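Small Parts Store, Siltstead: Bins, Racks and Sorting

The small parts store at the Siltstead building holds printed parts, offcuts and fixings for the Parnonum workshop. Dirk Schwerdtfeger drew up the present layout, and the notes on this page were last changed on Tuesday, August 9, 2022.

The stock list runs to 727 lines. Each line has a bin number made up of the bay, the column and the position in the column, counted from the floor. Bins are assigned by part family, so a bracket printed in two colors goes under one number. Loose parts are collected from the benches at the end of a shift and sorted before the next one starts. Anything over 14 cm goes to the long goods rack in the Hovland room and is not listed here.

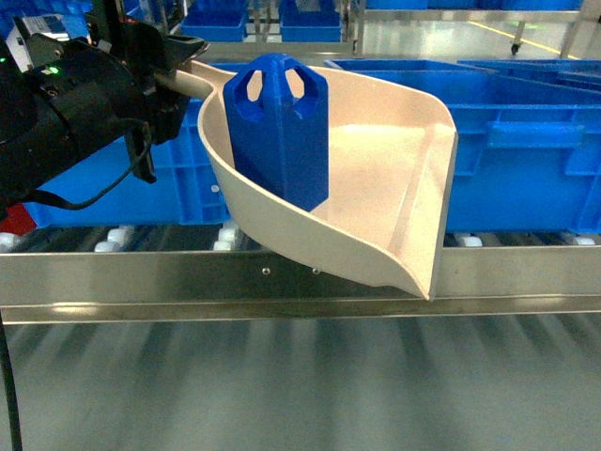 Blue printed part with two holes near the top, in a cream-colored dustpan. Blue storage crate behind. 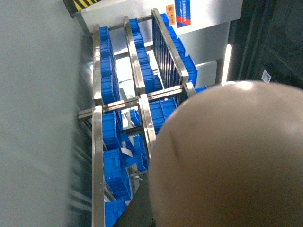 Steel rack with blue bins in columns. The long horizontal rail has small holes in it.

Parts without a number are held for five working days. After that they are either entered on the list or sent to the regrind drum - the foreman on duty decides which. Regrind is weighed on Fridays and the figure is written on the drum card.

The Cadunura labels used until last year did not hold on ribbed plastic. Replacement labels are tied on with a card tag. So far 68 bins have been changed over, starting with the lowest positions, and the remaining bays follow in August as stock is moved.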